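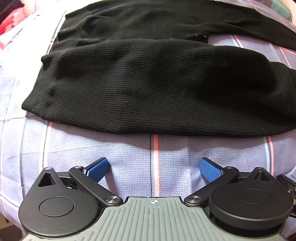 제목: Re: [동네지명] 브롤라다크(Brolledach) 경계 문제
날짜: 2025-06-18

급하게 씁니다. 곧 나가야 해서 두서없어도 이해해 주세요.

먼저 지난번 메일 인용합니다.

> 안내판 문안 초안 봤습니다. 브롤라다크를 Borescombe 구의 일부로
> 적었던데, 언덕 동쪽 계단 아래는 예전부터 Pusar 쪽 아닌가요?
> 제가 어릴 때 그쪽 우편물은 전부 Pusar 우체국에서 왔습니다.
> 그리고 이름 유래도 "개울가의 진흙땅"이라고만 돼 있는데
> 근거가 뭔지 궁금합니다. 2월 모임 때는 다른 설명을 들었거든요.
> 경계가 정리 안 되면 인쇄는 미루는 게 좋겠습니다.

경계부터. 우편 구역이랑 행정 구역은 따로 봐야 합니다. 우체국은 Pusar가 맞아요. 근데 세금하고 투표소는 계속 Borescombe였습니다. 옛 지적도에 계단 아래 필지가 210번까지 나오는데 전부 Borescombe 도장. 원본은 구청 자료실, 청구번호 2343. 복사는 안 되고 열람만 됩니다.

헷갈리는 이유는 개울 때문인 듯. 원래 물길이 지금 Seixas 길 자리로 크게 돌아 나갔는데 복개하면서 직선으로 바꿨잖아요. 그때 개울 남쪽에 있던 집들이 갑자기 북쪽이 돼버린 거죠. 경계선은 옛 물길 그대로 두고요. 그래서 지금 지도로 보면 선이 아무 이유 없이 골목 한가운데로 휘어 있습니다. 빵집 건물은 앞문이 Pusar, 뒷마당이 Borescombe. 주차 딱지도 양쪽에서 다 받았다고 하더라구요.

이름 유래는 솔직히 저도 자신 없습니다. "진흙땅" 설은 예전 구보에 실린 짧은 글 하나가 전부고 출처 표시가 없어요. 2월에 나온 얘기는 농장 주인 성에서 왔다는 건데 그쪽도 문서는 못 봤습니다. 철자도 자료마다 달라서 l이 하나인 것도 있고 둘인 것도 있고. 안내판에는 "유래에 대해서는 2가지 설이 있다" 정도로만 쓰면 어떨까요. 한쪽으로 못 박으면 나중에 고치기도 힘들고.

인쇄 연기는 반대입니다. 23일까지 파일 안 넘기면 가을로 밀린다고 인쇄소에서 연락 왔어요. 경계 문장만 이렇게 바꾸면 될 것 같은데:

"브롤라다크는 행정상 Borescombe에 속하며, 동쪽 일부는 오랫동안 Pusar 우체국의 배달 구역이었다."

이정도면 양쪽 다 틀린 말은 아니니까요. 언덕 위 물탱크 문단은 손 안 댔습니다. 계단 이름(Seixas 계단인지 그냥 동쪽 계단인지)은 아직 못 정했는데 주민분들은 뭐라고 부르시는지 좀 알려주세요. 저는 평생 그냥 "계단"이라고만 해서...

옛 물길 표시한 지도 갖고 계신 분 있으면 스캔해서 올려주시면 감사하겠슴니다. 해상도 낮아도 됩니다. 첨부 용량 넘으면 나눠서요.

그럼 저는 이만 나가봅니다. 답은 밤에 볼게요.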